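Bench notebook, Pustholm cell
27 September 2022
Writing: Maribel Bermúdez. Present: Yolanda Collado, Teófilo Taipe in the morning, Roxana Sotelo after lunch.

Carrying on with the pipe joining task. I promised Zoila I would write these up properly while she is away, so this one is going to ramble a bit, and Zoila, if you are reading it on the train, get yourself a coffee first.

We started late. The left leader arm had a stiff elbow again, the same complaint as in March, and Yolanda spent the first part of the morning with the cover off. It was the cable bundle pushing against the inside of the housing. She moved the tie back by a finger's width and it swings freely now, lovely and light, much nicer than it has been all summer. If it stiffens up again, look there before you go changing any gains (I say this as the person who changed the gains last time and had to put them all back).

Homing was fine on both arms. The grippers were fine. I restarted Owen twice because the recorder kept opening with yesterday's task name, and I have a horror of mixing the two sets. Teófilo thinks it reads the name from the last saved session and ignores whatever you type until you press enter in the box. He is right, I tried it. So: type the name, press enter, look at the top line, and only then start. I have put a strip of tape on the monitor that says ENTER.

The plan was to get 22 good demonstrations of the full joining motion by remote control, both arms, one person driving. We got there, though it took most of the day and we threw away 7 along the way. I have kept the thrown-away ones in their own folder with a line on each saying what went wrong, because Roxana would like to try using them later to teach the thing what a bad approach looks like. I have my doubts but it costs us nothing except disk.

Now for the part I really wanted to write down. For the first stretch I drove the way I always do, which is to bring both arms in together, left and right meeting in the middle like two people shaking hands. It feels natural and it looks wonderful when it goes well. The trouble is that when you watch it played back, you can see both my hands hunting at the end. The left goes up a hair, the right goes up to follow it, then the left comes back down. Somebody learning from that would learn to dither! And I do think the policy we trained on last week's recordings dithers in just that way, in the last little bit before contact, so I can hardly blame it.

Yolanda's suggestion was to give each arm its own job. The right one takes the hose pipe, brings it level, and stops. It does nothing more until the joint is made. The left one carries the fitting and does all the fine work. I was grumpy about this for two runs and then came round completely. Once one side is still, you have something to aim at, and your eyes stop flicking back and forth between the two. My playback from after the change is so much calmer that Teófilo asked if I had turned the filtering up. I had not touched it.

The other thing that helped was a pause. I bring the fitting up until the two ends face each other with a small gap, and then I hold still and have a proper look before going in. I count to two under my breath. In the recordings it shows up as a flat place in all the joint traces, and Welleo will want to trim it out if we leave the idle cutoff where it is, so I have raised the cutoff for this task only. Please leave it raised! The pause is part of the lesson. What I would like the robot to pick up is that you line up first and push second, and if we cut the stop away it will see one long swoop and learn to swoop.

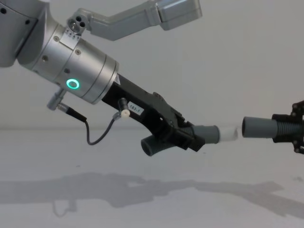
Roxana took over the driving after lunch and she has a different habit, which is worth knowing about before we mix her runs with mine. She grips the fitting further back than I do and comes at the pipe with a little downward tilt, then levels off at the last moment. It works for her. She asked whether she ought to copy me, and we went back and forth over it for a good while with the kettle on. My feeling is that some variety is healthy as long as everybody finishes the same way, level and slow. Yolanda would sooner have one driver for the whole first set and bring in the others once we have something that runs. We settled on keeping all of them and tagging each run with the driver's initials, so that we can train on one or the other or both and stop arguing from the armchair.

Some smaller things, before I forget them.

The gripper force. I had it at 100 percent at the start out of pure caution, and the hose was getting squeezed enough to turn slightly in the fingers when they closed. Brought it down until it held without turning. The value is saved in the task file, so nobody needs to set it by hand.

The cable on the wrist. It wants watching when you roll the wrist far over. Go the other way round if you have the choice, and keep to that way in every run, so that the robot learns the tidy route too.

The sleeve. Check the end of it between runs and swap it if it has gone ragged enough to fold under when you push. One of my thrown-away runs was exactly that, and I sat there pushing like a fool and wondering why the force reading was climbing.

The pedals. Roxana found the clutch pedal too far forward for her and moved it. I have marked both positions on the floor with a pencil.

Drustonero rang in the afternoon about the spare fingers. They can send the longer ones or the narrow ones next week, and I said narrow, thinking of how crowded it gets when the two grippers come close together. Teófilo, shout if you disagree, I can still change it tomorrow morning.

For the next session: Yolanda drives a set, same split of jobs between the arms, same pause. Before that I would like to move the starting positions of both parts around more than I did today, as I got lazy and kept putting them down in nearly the same spot. Training is queued on the shared machine under my name and should be ready for a first try by then. The thrown-away folder still needs Roxana's notes on her own three. Arms are parked, leader arms are under their cloth, and the key is in the usual drawer.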